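From: Irfan Rana
To: kallio-teleop list
Date: 2nd March
Subject: Re: [kallio-teleop] How many demos before the clothes task works at all?

On the list, the Tunwood group wrote:
> We have 70 demonstrations of picking one garment off a pile and
> the policy still grabs two or three at a time. Is this a matter
> of more data, or are we showing it wrong? Our operators use the
> leader arms and each episode starts from the same stack.

I would look at the starting stack first. We had the same trouble in September with the Skavgate setup. Every episode began from a pile that somebody had put back neatly, so the arms learned where the top piece was and went there. When the pile leaned the other way they closed on whatever was in that spot.

What we do now is dump the clothes and leave them how they land. Mix thin and thick fabrics, and patterned with plain. Thin cloth is the hard part, and the operator needs practice with it before you record anything. I throw out the first 11 episodes from any new person.

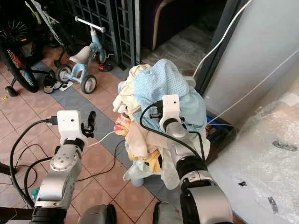 The other thing is what the second arm does. If your operators park it, the policy parks it too. Ask them to push one wrist into the pile, get hold of a single layer, and keep the other gripper open and ready for the handover. It is slower -- our episodes got longer by around a third -- but the double grabs mostly went away.

> Also, do you keep the failed ones?

Yes, if the operator recovers. A dropped sleeve picked up again is worth having. If they stop and reset by hand, I delete it. We ended up with 271 usable episodes in the Hekau set, and I would not judge anything before you have a couple hundred.

One small point on cables. Check the slack at both wrists with the arms fully stretched before a session. We lost a whole afternoon to a plug that worked loose, and the logs just showed the gripper as closed.

I can send the episode checklist if anyone wants it. It is 3 pages, plain text.

Irfan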